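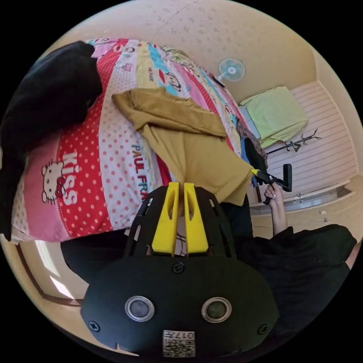

Figure 3. Mustard-yellow shirt laid across a printed duvet, with one sleeve folded over. A black garment is heaped at the upper left.

4.2 The bed as a work surface

Of the 2728 handling episodes coded in the Ekano study, 758 took place on or over a bed. This was more than we recorded for tables, and far more than for ironing boards, which most households kept folded away behind a door. In the interviews people spoke of the bed as the obvious place for dealing with clothes. It is wide, it is near the wardrobe, and a garment put down on it can be walked around or reached over without being moved.

Beds in the sample were almost always worked on with the bedding in place. Only 2 households stripped or covered the bed first, and both did so to keep lint off a dark blanket. Elsewhere the duvet stayed where it was, sometimes pulled straight and sometimes not. The bed in Figure 3 has a patchwork-style duvet printed in stripes of pink, red, white, yellow and turquoise. A plain garment such as the mustard-yellow shirt shows up well against a cover of this sort, while a patterned cloth is harder to pick out. Coders working from stills were told to mark the outline of the garment first and to leave the pattern on the bedding alone.

We separated three states in which clothes rested on the bed. "Heaped" covers anything dropped or pushed together with no visible shape, like the black garment in Figure 3. "Spread" covers garments laid out far enough for the body and at least one sleeve or leg to be told apart. "Folded" was used only where an edge had been brought over and the fabric lay flat along it. A shirt with one sleeve turned over was coded as spread, with a note. The terms come from the Meseter coding sheet, which had a fourth state, "hung", that we dropped for beds and kept for chairs and hooks.

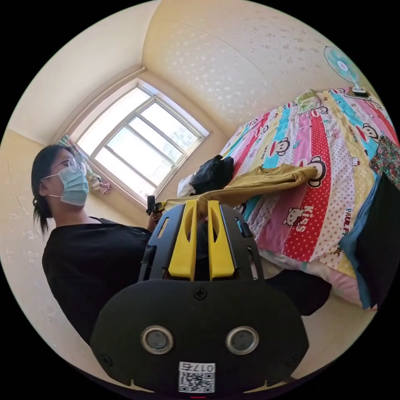

Figure 4. Standing position beside the bed, with a mustard-yellow garment lying on the cover.

Position was coded separately. Standing was the usual position for shirts and other tops, and sitting was more common with socks and underwear, which need little room. Several people in the Dusesthorpe households told us that their back ached after a full load and that they stopped halfway for this reason. The low height of the bed was the complaint we heard most often, ahead of poor light and lack of storage.

Agreement between coders was good for heaped garments and weaker at the line between spread and folded. Saeed Zarei recoded 315 episodes without seeing the first set of codes, and nearly all the differences fell on that line. Sleeves caused most of them. One coder would treat a sleeve brought across the chest as the start of a fold, and the other would treat it as the way the shirt had landed. We settled these cases by asking whether both sleeves had been dealt with. The rule is crude but it could be applied to a single still.

Printed bedding raised a further difficulty. Where a cover carried large lettering or cartoon figures, part of the print could be taken for the front of a T-shirt, especially when clothing lay close to it. Such cases were marked "cover or garment" and settled by looking at a second view of the same bed. Those that remained unclear were left out of the totals in this section.
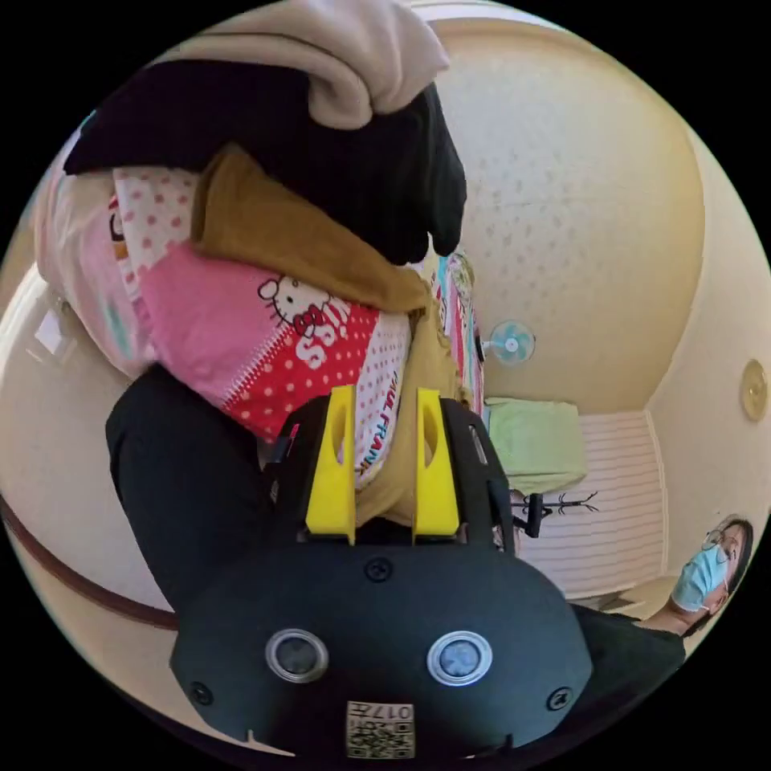

4.3 Chairs, hooks and rails

Chairs held clothes for longer than beds did. A bed has to be cleared by night, and most households cleared it in the early evening. Clothes on a chair could stay there for days, and people often described them as neither clean nor ready for the wash. The Abbasi household kept one chair for this purpose and a second for sitting on. Hooks and rails were used in much the same way, mainly for coats and for whatever would be worn the next morning.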